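Review: Murkasstead open day, hand-held gripper demo

I went to the Murkasstead open day in March mostly for the free coffee, and stayed for the grippers. These are the hand-held kind: two black jaws, blue textured pads, and you supply the arm. You squeeze, pick something up, put it down, and a robot is supposed to learn from your example. I felt sorry for the robot.

Clodagh Coughlan ran the demo and gave us 10 minutes each with the tool. My assignment was tidying up, a subject on which I have never been considered an authority. Crumpled paper is easier than I expected. The pads bite well and the jaws open wider than you'd guess from the brochure.

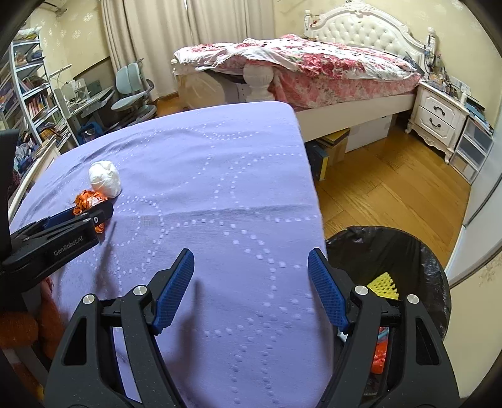
Anything flat is another matter. I chased a thin plastic wrapper for most of my turn while Kevin Carroll, next in line, offered advice. He then took his own turn and went quiet. My wrist started complaining after seven minutes, and the grip could use more padding for those of us with desk jobs.

The talk afterward was less fun. Senan Hennessy showed slides about a project called Zilteo, which needs around 600 recordings of people cleaning up, and he took questions until the coffee ran out. I asked about left-handed users and was told it was a good question.

Four stars for the tool, two for the slides. They're doing another session in the fall and I've put my name down, wrist permitting.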